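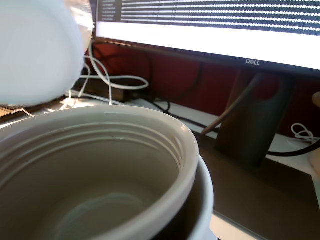 Randi Boström reckons the worst of it is the quiet. She told me so at the bench this morning, before I had my coat off, and went on to say that when the old sorting line was running you could tell from the other end of the building whether things were going well, and now you have to go and look at a log. I said I would put that in the book, so in it goes, first thing, and I'm rather glad she said it on the day I meant to write all this up properly.

13th September
Entered by the bench lead, Olport workshop

This is meant for the Moen people as much as for us, as they take over the second cell in October and keep asking what it has been like. The short answer is that Liseo (the job scheduler, for anyone new) now decides what gets picked and when, and the rest of us have spent the summer finding out which parts of our day used to depend on somebody standing next to the line and paying attention.

Figures first, and then I can ramble. The last full run went through 1,798 pieces. Of those, 153 were passed to a person because the cell wasn't sure of its grip or couldn't match the part. I went through the hand-backs myself over two long evenings with a pot of tea, and most were the same old trouble, rounded parts lying against other rounded parts. I don't blame it. I used to hate those too.

What I hadn't expected is how different those pieces feel to deal with when they are all you get. On the old line you had a hard one, then a run of easy ones, and your hands got a rest without you ever thinking about it. Now whoever is on hand-backs gets nothing but awkward ones, one after another, and Randi and I have both gone home more tired from a shift where we handled far fewer parts. Please would Moen take this seriously when they draw up their rota. We started with one person on hand-backs for a whole shift and it was a mistake (my mistake, I wrote that rota). We swap at the break now and it is much better, and I'd like to try swapping more often still.

Then there is the matter of the log. Liseo writes a line for every decision, which sounds marvellous, and it was a good while before any of us could read it with comfort. Job 429 is the one I keep showing people. It reads as a perfectly ordinary stop and restart, five lines, no warning, and yet three of us lost most of a morning to it, as the restart put the queue back in a different order and the trays downstream had already been laid out by hand for the old one. All the information was there if you knew to compare the two lists. Randi has since asked for a plain message whenever the order changes, and until that arrives we check the queue after every restart and initial the sheet. Slow, a bit silly, but we haven't mixed a tray since.

On the people side, which I know some will skip: the worry in the spring was jobs, and I want it written down that the worry was a fair one and that we were told about the change later than we should have been. Nobody has left. But the work has changed shape. There is less lifting, which my back is thankful for, and a great deal more sitting and reading. Two of the evening crew dislike that very much and have said so at the meeting, and I think they ought to be listened to. They were proud of being quick. It is hard to be quick at watching. We have moved them on to fixture making for part of the week, and there was some actual singing from that corner yesterday, so I have hopes.

Randi's point about the noise has stayed with me all day. I had a go this afternoon at getting Liseo to give a soft click for each good pick and a lower one for a hand-back. Crude, but within the hour I found I was following it with half an ear while doing something else, exactly as we used to. She came over and listened and said the click was too much like a biro. Fair enough! I'll try something rounder.

Still to do:
- ask Lakier for the grip settings they promised, and ask nicely
- write the restart check up as a proper page, with job 429 as the case
- find a better sound
- show the evening crew how to filter the log by tray, slowly, and with biscuits
- tell Moen that their hand-back bench wants to be at standing height; ours is too low and we have all complained about it

I ran the same batch again before locking up, this time with the wider spacing, and the hand-backs are in the tray by the window with a note on them. Whoever is in first, please don't sort them until I've had a look.

Last updated: same evening, after the second run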